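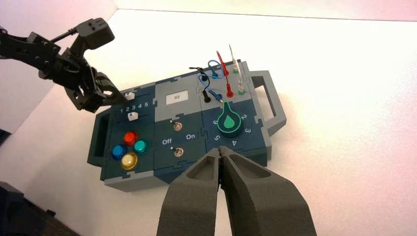

The first thing you learn at Varkent is how long it takes to flick a switch. A person does it without looking. The operator I sat beside on my first morning did it with two robot arms, a headset pushed up on her forehead and a mug of tea she kept forgetting, and each attempt got its own number, its own start and end mark and a one-word verdict.

"Good," she typed. Then she put everything back where it had been and did it again.

Varkent rents the upper floor of a former carpet showroom and employs 14 people, most of whom spend their day doing very small jobs by remote control so that a piece of software can watch. The software is called Brekari. It is meant to learn handling tasks from recorded demonstrations, the way an apprentice might if the apprentice had no common sense and unlimited patience. The person in charge of feeding it is the collection lead, a former piano tuner who asked me to leave her name out of this on the grounds that her mother would send the article to everybody.

"People assume we write the rules," she told me. "Go here, close there, push down. We don't write any of that. We show it, and we show it again, and then we show it slightly wrong and fix it, and that last bit is where the value is."

The showing is done on a task board, a jigsaw of dark and pale grey panels with a carrying handle at one end, as if you might take it to the beach. There are round push buttons in red, green, blue and yellow, a slider with numbers along it, toggle switches labelled Off and On, a dial with a bright green pointer, and a tangle of probes and cables that the operators regard much as sailors regard the Horn. It looks like a toy for a very serious toddler.

I said so. She had heard it before.

"It is a toy for a very serious toddler," she said. "That's a fair description of the model. The buttons are forgiving. You come down roughly over the top and you get it. The slider isn't, as you have to hold on to something small and move it in a line. And the cable is horrible. A cable is never the same shape twice."

The arms carry different hands. One has hard black jaws, good for small, fussy things. The other has a pair of fat grey foam fingers, which Varkent makes itself and replaces often. I asked why anyone would give a robot fingers like bath sponges.

"Because they forgive you," she said. "If I misjudge the height with the hard jaws, I hear about it from the workshop. With the foam I just look silly."

Looking silly is permitted, even encouraged. What isn't permitted is tidiness. New operators arrive wanting to be good at the job, and for the first week or so they produce beautiful recordings, each one nearly identical to the last. The collection lead throws a lot of them away.

"You get someone with lovely hands, and they find the one best path to the switch and take it every single time," she said. "So the model learns that one path. Then you bump the board along the table and it drives confidently to where the switch used to be." She did an impression of this with her own arm. It was quite moving.

So the board gets shifted and turned between attempts. The lights are changed. The slider is left in odd spots. Operators swap stations, because each of them has habits, and the software is an excellent mimic of habits. Last December one of them had a sore shoulder and began every reach with a little pause. By the new year Brekari was pausing too.

"We thought it was a timing fault," she said. "We spent four days on it. It was manners."

A session runs to 68 attempts, a number nobody could explain to me beyond the fact that the original spreadsheet had that many rows. A good operator will keep almost all of them. Failures aren't deleted but labelled — missed, slipped, wrong target, gave up — and "gave up" is used more freely after lunch.

I had a turn, naturally. You hold a pair of handles and the arms copy you, after a delay too short to measure and too long to ignore. I was told to press the blue button. I pressed the table. I then pressed the yellow button with real authority. On my ninth go I got the blue one and was so pleased that I let go of the handles, which is apparently a thing you must not do.

"That's in the set now," said the collection lead. "Wrong target, recovery, operator error. Very useful, thank you."

Did she mean it? She thought about it for longer than I would have liked.

"The recovery was useful," she said.

Varkent sells its recordings on to other firms, though it keeps quiet about which. The only customer she would name was Grutex, which makes test benches and wants a machine that can plug in a probe without supervision. I asked how close they were.

"With the probe already lined up and the cable out of the way, close," she said. "With the cable where cables like to be, ask me later."

And the operators, I wondered — did they mind training the thing that might one day press the buttons for them?

"They'd love it to press the buttons," she said. "They've all pressed the buttons. What they want to know is who's going to put the board back afterwards, and so far that's still us."

She reached over, slid the board a hand's width to the left, turned it a little, and told the operator to start the next one.

Share this story
27 shares
9 comments

We use cookies to improve your experience on this site. By continuing to browse you agree to our use of cookies. Accept / Manage preferences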